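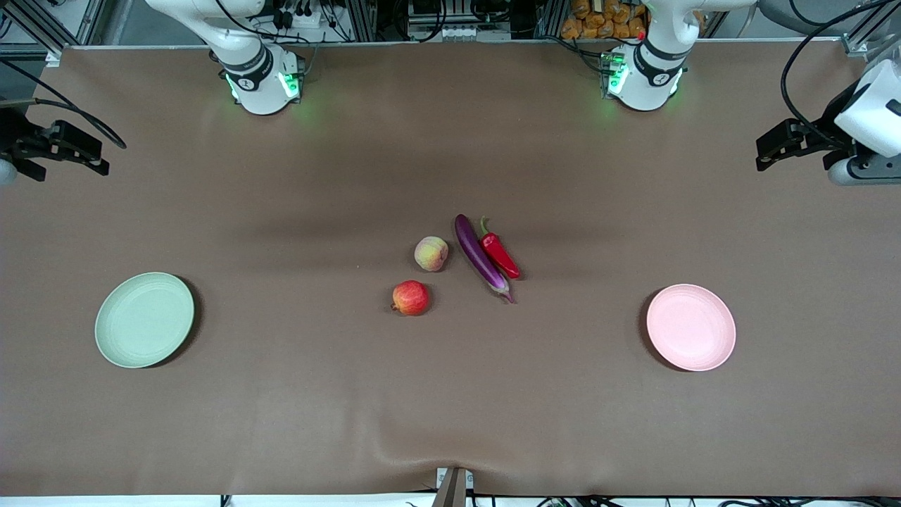
Photo courtesy of the Hovstead Review

The Hesitation

The ticket said the right arm was hesitating. It didn't say when, or at what, or for how long. It had been filed at the end of the day shift by someone already wearing a coat, and you could tell this from the spelling.

I had Cell 3 that winter. I had Cells 1 and 2 also, but they were well behaved and I hardly thought of them, the way you don't think of your elbows. Cell 3 was the one with a tablecloth. The other cells had bare steel tops and put caps on jars. Cell 3 had brown cloth, a couple of nice plates and a peach, and it was supposed to learn to clear up after lunch, in case a customer of Hovstead's ever turned out to be a restaurant.

I read the log. The log said that at various points during the afternoon the right arm had gone out over the produce, stopped, and stood there. Then it had gone on. No fault code. Both base rings green all day, green being the color Grinari picked to mean that nothing is wrong which Grinari knows how to look for.

I've been fixing machines for 16 years and I am against hesitation. A machine that stops dead is a pleasure. You walk up, you find the burnt part, you hold it in the air so people can see. A machine that pauses and then continues has something on its mind, and you will be there until breakfast.

I started with the cloth, as everybody does. The cloth was held at the near edge by a gray metal bracket, and the bracket pulled, so there were always wrinkles right above it. Management wanted the cloth because homes have cloth. I had said in writing that homes also have dogs. I loosened the bracket, smoothed things down, tightened the bracket, and watched the wrinkles come back in a slightly different arrangement. I wrote "adjusted cloth" in the log. It looks good in a log.

Then the cables. The cable off the right gripper should swing free toward the back corner, and sometimes it catches behind the forearm and the arm feels a tug and gets shy. I ran the arm by hand through its whole reach, holding the cable like the train of a wedding dress. It didn't catch. I went around behind the frame and looked at the power strips and the box with all the connectors, and I pushed on each connector with my thumb. They were all in. There is a tangle back there that predates me, and I have never undone it, on the theory that it may be structural.

I put the arm back to work. It went out over the eggplant and the chili pepper, opened, paused for the length of a held breath, and came home with nothing.

"What," I said.

At ten I called the Grinari support line, which is answered from an office in Prirov by a person I had never met and had talked to more that year than to my sister. I described the pause. There was typing.

"Is the ring green?" said Prirov.

"The ring is green."

"That's good."

"It's always green. It was green when the roof leaked."

"Have you read the section on finger alignment?"

The Grinari manual runs to 600 pages and the section on finger alignment is page 202, one page, most of it a warning about sleeves. I said I had. I hadn't read it since January. I had the binder open on my knee while I said it, so it was only a lie about timing.

"Then I would suggest," said Prirov, "you look at what the hand is looking at."

I have thought about that sentence since. At the time I took it for a translation problem. Each hand had a small camera down at the wrist, and we used the pictures to teach with, and nobody on nights ever opened them. On nights we had our own eyes and a flashlight. But I wanted to be able to say I'd done it when I called back, so I carried the laptop over, sat down on the step stool, and opened the wrist view.

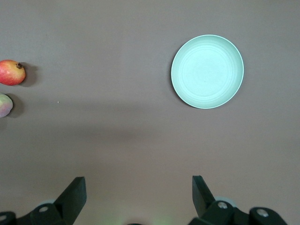 Sixteen years in the trade and I had never once looked at a job from the hand's side. I'd always thought of the hand as the thing I was looking at. From where it sat, the world was mostly tablecloth. Lunch had shrunk to a couple of fruits leaning in from the left like neighbors over a fence, and then there was a great stretch of nothing, and then, up in the corner, the green plate, empty, with its rings going in toward the middle. There was a tiny white speck on the cloth that I would have sworn, from my chair, wasn't there. And big as barn doors at the bottom were the fingers themselves, wide open, with silver bolt heads down among the black links on both sides. I must have had my face inches from those bolts a hundred times. I'd only ever seen them as things to put a wrench on.

I checked the speck first. I'm not proud of it. When you have been up since noon, a speck is an answer, and I built a whole theory on it while I was looking for a tissue: the hand comes over, sees the speck, wonders if the speck is food, thinks it over. I could see the report. I could see myself in the Azevedo building, upstairs, where they have the good chairs, explaining the speck to people who would nod. I wiped it off. It was a crumb of something. I ran the cycle.

Out, open, pause, home.

So I sat back down on the stool and did what I was told, finally, which was look. I ran it slower, a quarter speed, and I kept my eyes on the screen and off the arm. It's harder than it sounds. The arm is right there. It's like being asked to watch a wedding in a mirror.

At a quarter speed you could see it. The fingers opened and the left one got where it was going and stopped. The right one got where it was going, nearly, and then it crept. It went on creeping a tiny bit after it should have been done. And the controller, which had been told to wait until both fingers were finished before it did anything rash, waited. It wasn't thinking at all. It was holding the door for somebody slow.

I shut the cell down and hung my tag on the switch. I took the cover off the light so I could see. There was a bolt at the base of the slow finger, and I put the wrench on it expecting to find it loose, and it was tight. It was very tight. It was tight the way a bolt is when someone strong has been told to make sure of it. The link behind it could hardly turn.

Now, the maintenance sheet for Cell 3 hangs on a nail by the door, and it has a column for who last did the fingers, and I went and read it, and it was me. It was my own initials. Next to the initials, in the remarks, in my own hand, I had written "snug."

I stood in front of that sheet for a while. The compressor came on, ran, and went off.

I backed the bolt off and wiped the link down and turned it with my fingertip until it swung like a gate. Page 202 gives you a torque figure. It's printed in a gray box under the sleeve warning, where a person might take it for part of the sleeve warning. I set the wrench to it and brought the bolt up until it clicked, and the click came so early that I did it twice over to be sure I hadn't dreamed it. Then I went around and did the other ones, on both arms, and every one of them had been snug.

I took my tag off the switch. The rings came up green. They'd have come up green regardless.

Out went the right arm. It opened, and shut, and came away with the peach, and put it on the green plate, and let go as if it had done it all its life. I ran it again. I ran it for the better part of an hour, moving the fruit back to the middle each time, like a father with a swing. I tried the pomegranate. It got the pomegranate too, on the second go, which is what I'd expect of anybody.

Around three I called Prirov back.

"It was the bolt," I said. "On the finger. Overtightened."

Typing. "Do you know who tightened it?"

"Sheet's hard to read," I said.

"We see this often," said Prirov. "It is usually a careful person."

I said I'd pass that on. Then I asked what time it was over there, and was told, and there was some talk about the weather in both places, and when we'd hung up I filled out the log. Under cause I wrote "finger link binding." Under action I wrote "set to spec, see p. 202." I had already put down "adjusted cloth" in ink, so that stayed.

The day shift came in at six with their coats on. One of them went over to Cell 3 and looked it up and down.

"Did you do something to the cloth?" he said. "It looks better."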